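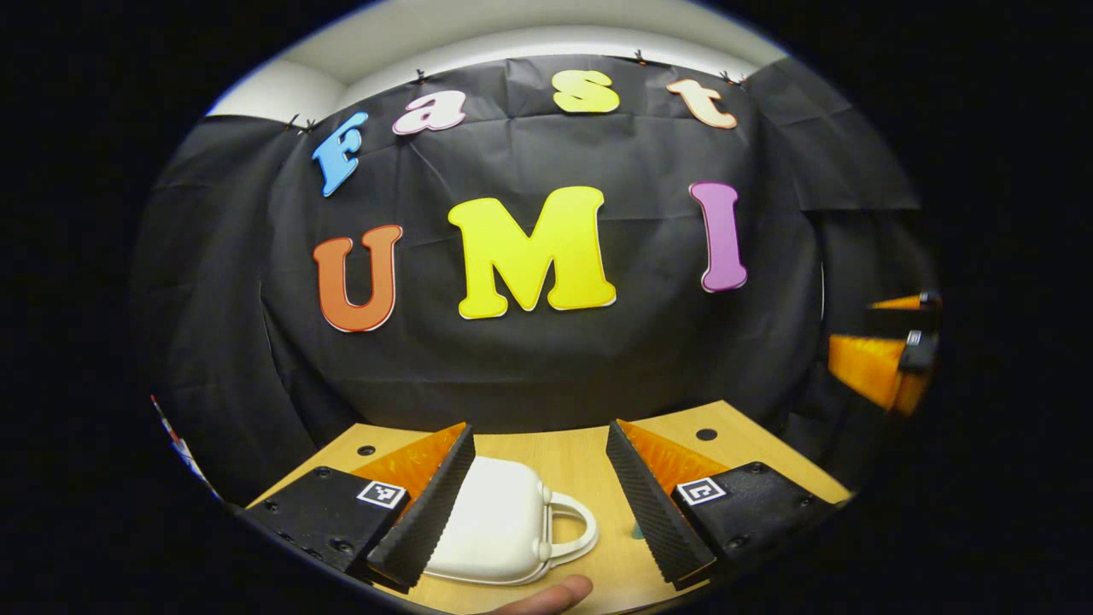 My sister-in-law got engaged to a man from Tulska in December, and by the time the dishes were done that same night I had somehow agreed to write the speech. Not give it, mind you. Just write it. Mehrangiz Rezaei was going to give it, because she is the aunt and she has the voice, and I was going to write it, because I once had a poem printed in the Wekside library newsletter and my family has never let it go. So there I was on the morning of the party with no speech, sitting in the back room of the Bogale Hall, staring at a black cloth held up with binder clips. There were big foam letters on it, and the top row said "Fast" in blue and pink and yellow and a kind of peach. Fast! I had 71 words on my notepad and most of them were "the."

"Is it finished?" said Mehrangiz, coming in with her coat still on.

"Nearly," I said.

She held out her hand for the notepad. I gave it to her, what else could I do, she taught me to drive. She read it standing up and then she sat down and read it again, which took no time at all.

"You have written that they met," she said.

"They did meet."

"And then there is a drawing of a duck."

I said the duck was for me, for thinking. She turned the page over in case there was more on the back. There was a grocery list on the back, and she read that too, and told me I was paying too much for rice.

You have to understand that I really had tried. I'd been at it for weeks. I had one version that opened with the weather and one that opened with a joke about boats (the groom sells boats, or parts of boats, I was never clear), and one at two in the morning that I thought was the most beautiful thing I had ever written and that in daylight was about my own divorce. Every time I tried to say something about Leila being happy I got this tight feeling and went to see what was in the refrigerator.

"Tell me about her," said Mehrangiz. She took her coat off finally and hung it on the door handle. "Don't write. Talk."

So I talked. I told her how Leila drove 189 miles the night my mother went into the hospital, in that awful green Destora with the window that wouldn't close, and showed up with a blanket around her head like somebody in a shipwreck. I wasn't even family anymore by then. Her brother had moved out in the spring and the papers were signed and she had no reason in the world to come. She slept in a chair for 2 nights and did the crossword out loud and got almost all of it wrong, on purpose I think, so my mother would have somebody to correct.

"What else?" said Mehrangiz.

I told her about the 400 dollars. I've never paid it back, and every birthday Leila writes in the card that I now owe her 400 dollars and a sandwich, and the sandwich keeps getting bigger. Last year it had a page to itself. And I told her that when I call her my sister-in-law people always say, oh, still? And I say yes, still – I got her in the settlement.

Mehrangiz didn't laugh. She was looking in her purse for her glasses, and then for a pen, and then she was just looking in her purse.

"I can't say this," she said.

"Okay. I can take out the part about the money."

"No, I mean that I can't say it. I wasn't in the hospital. I don't owe anybody a sandwich." She snapped the purse shut. "You'll have to get up and do it."

I told her I couldn't possibly. I told her I shake, which is true, I shook so hard at my own wedding that the best man held my elbow. I told her everybody would be sitting there wondering what the ex-wife was doing with the microphone. She let me go through all of it. Out in the hall somebody was testing the speakers and saying one, one, one.

"Do you want him to introduce you," she said, "or should I?"

"You," I said.

She nodded and picked up her coat. Then she tore off the page with the duck, folded it in half and put it in the pocket, and I asked what she wanted that for.

"The rice," she said. "I'll get it for you at my place. Drink some water, you're gray."

I drank some water. I could hear the chairs going, and Leila's laugh over the top of them, and I went to find out where I was supposed to stand.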